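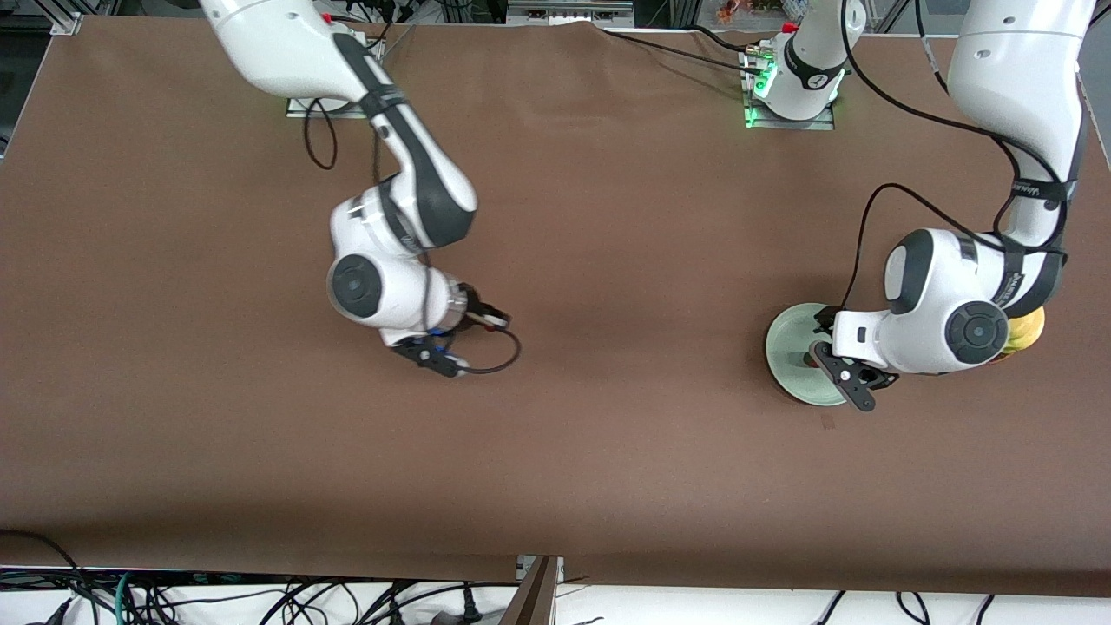
Den Tisch decken und abräumen: Handreichung zu Einheit 2

8. September 2022 - von Hemi Harawira

Start | Kursplan | Handreichungen | Kontakt

Liebe Teilnehmerinnen und Teilnehmer, bevor wir uns mit Besteck und Gläsern beschäftigen, möchte ich noch einmal in Ruhe auf den Teller zurückkommen, weil am Ende der letzten Einheit so viele schöne Fragen dazu offen geblieben sind.

Ein Teller wird am Rand gefasst, und die Finger bleiben dabei möglichst außen - der Spiegel gehört dem Essen. Auf einer matten braunen Tischplatte ohne Decke bitte immer anheben und nie schieben! Feine Kratzer sieht man auf so einer Fläche im Streiflicht sehr schnell, und kleine Flecken übersieht man gern, bis der Teller wieder weg ist.

Zum Üben nehmen wir die Teller von Renach, die bis zu 400 Gramm wiegen und gut in der Hand liegen. Wer zu Hause übt, nimmt einfach, was im Schrank steht.

Bis zum nächsten Mal bitte das Kapitel über Tischwäsche lesen (Skript, ab Seite 231).

Kursbüro Dandemby, Raum 2 | Kontakt | © 2022 | Nach oben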